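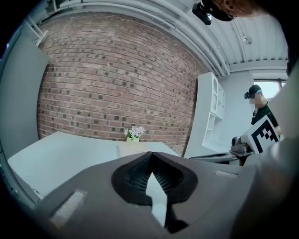

2. Before You Order

Read this section with whoever signs for the money. It is shorter than the argument you will have otherwise.

2.1 Working out the station

1. Count the people who will hold grippers at the same time. Order two Buvari hand grippers for each of them.
2. Add one spare pair per room. Alois Rainer, who edited the first version of this guide, left this step out and then wrote to us in September asking how soon we could ship a pair.
3. Check that every gripper on the quote has its marker mount listed. Vultum sells the mount as a separate line, in smaller type.
4. Choose a table. Any plain, sturdy one you already own will do, and it will be the only free item on your sheet.
5. Measure the clear floor around the table, then subtract the chairs. People always bring chairs.

Note: The standard kit is 1492 dollars per pair. Mounts, cables and chargers add 700. Shipping is quoted separately, once you have become fond of the idea.
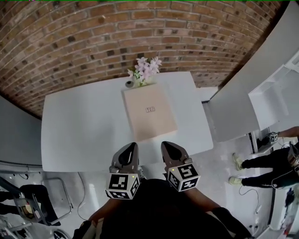 Figure 2-1. Two grippers at the table, with a flat cardboard box as the work item.

2.2 Power and small parts

1. Put 3 power strips on the order, even if the room has plenty of outlets. They will be behind the cabinet.
2. Allow 30 days for replacement finger tips. Order them with the kit.
3. Budget for work items. Cardboard boxes cost next to nothing, so finance will query them first.

CAUTION: Plan cable routes before the equipment arrives. A cable across a walkway is a trip hazard, and the warranty does not cover grippers that were being carried at the time.

Prices are from the Zillari list of November 2019. For a current quote, write to Boyang Liao in sales and include your room measurements.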